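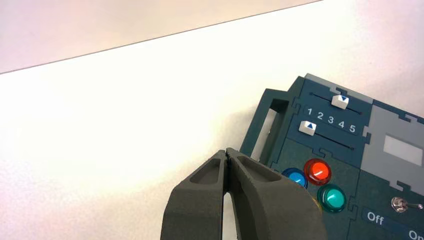

How a robot learns to press a button

Pressing a button is easy for you. You look at it, you put your finger on it and you push. You probably learned to do it before you could talk.

A robot has a harder time. It has to work out where the button is, move its arm to the right place, and push far enough for the button to go down. If it stops a few millimetres too soon, nothing happens. If it goes too far, it may break something.

At the Trornwood robot lab in Witstead, researchers wanted to find out how many times a robot needs to be shown a job before it can do it alone. The robot is called Stan. It is one arm with two dark fingers at the end, and a small camera near the fingers so that it can see what they are doing.

What is on the test box?

The researchers use a box covered in things to press, slide and flick. It has round buttons in red, green and blue. It has two sliders with small white knobs, and the numbers 1 to 5 are printed in a row between them. There is a metal switch too, with the word "Off" beside it.

Each part needs a different kind of movement. A button needs a straight push. A slider needs a sideways push that follows the groove. A switch needs a flick.

Learning by copying

Nobody writes Stan a list of instructions such as "move left, now move down". Stan learns from people. A person steers the arm by hand and does the job properly, and the computer saves two things: what the camera saw, and how the arm moved. One of these recordings is called a demonstration.

The computer then looks through all the demonstrations for patterns. It might find that when the red button is just ahead of the fingertips, people usually push forward. When Stan tries the job alone, it uses those patterns to choose its next move. It chooses again many times every second.

This way of teaching is called imitation learning. To imitate means to copy.

The test

The team made 2,380 demonstrations altogether. They didn't use them all at once. First they taught Stan with only 18 demonstrations of pressing the red button. Then they wiped what it had learned and started again with 500.

After 18 demonstrations, Stan could press the button if the box was exactly where it had been during the lessons. When the box was turned a little, Stan often pushed the place where the button used to be.

After 500, Stan did much better. The people had moved the box between recordings, so Stan had seen the button from many sides. It had learned to look for the button and go to it.

Sliders were harder. A fingertip can slip off a small knob halfway along, and Stan didn't always notice. In one set of 31 tries, most of the misses happened this way.

What the team is doing next

The next project is called Mondale. In it, people will record what to do after a mistake, such as going back for a knob that has slipped away. The team wants to see whether Stan can copy that too.

Words to know

Gripper: the part of a robot that holds or pushes things.
Demonstration: a recording of a job being done properly.
Imitation learning: learning by copying.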